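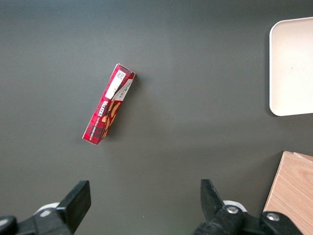

What does it take to build a working robot arm in a shared workshop? For two members of the Nikside workshop, it took a secondhand arm, a bench by the back wall and most of the evenings in February.

Lâm Mai and Tín Đồng began the build after the workshop cleared out a storage room and offered the contents to members. The arm had come in with a load of parts from Laitinen, a packaging firm that closed its Tarkmont site last year. It had no gripper and no controller, and one of its joints would not turn.

Mai, who repairs sewing machines for a living, took the joint apart and replaced a bearing. Đồng wrote the control software, which the two have named Jaltow after the street where the workshop stands.

The gripper has two black fingers that open and close together, with a small camera mounted behind them. The first test is a simple one: find an item on the table, pick it up and set it down in a tray. The pair have been working with groceries, among them a red tartan box of Walker's shortbread.

"Boxes are a good place to start because the sides are flat," Mai said. "But a cardboard box will crush if you squeeze it, so we had to get the force right before we did much else."

In the most recent round of 100 attempts, the arm completed the task 82 times. Most of the misses came when the item lay at an angle and the gripper did not turn far enough before closing. Đồng said he has since changed how the software works out which way a box is pointing, and a new round is planned.

The two have spent $200 of their own money so far, mainly on the camera, cables and a power supply. The workshop is covering the electricity and has let them keep the bench until summer. Other members can use it during the day as long as the camera mount is left alone – it takes most of an hour to line up again if it gets bumped.

Nikside has 56 members, most of whom come for the wood shop. Several have asked whether the arm could sort screws or hold work for gluing. Mai said small parts are too much for the current fingers, which were made for items the size of a box or a can. A narrower pair is being drawn up.

The arm will be running on Monday from 6 p.m., when the workshop is open to visitors. Entry is free, and children need to be with an adult. Anyone with spare motors or cable to give away can leave them at the front desk with a note for the robot bench.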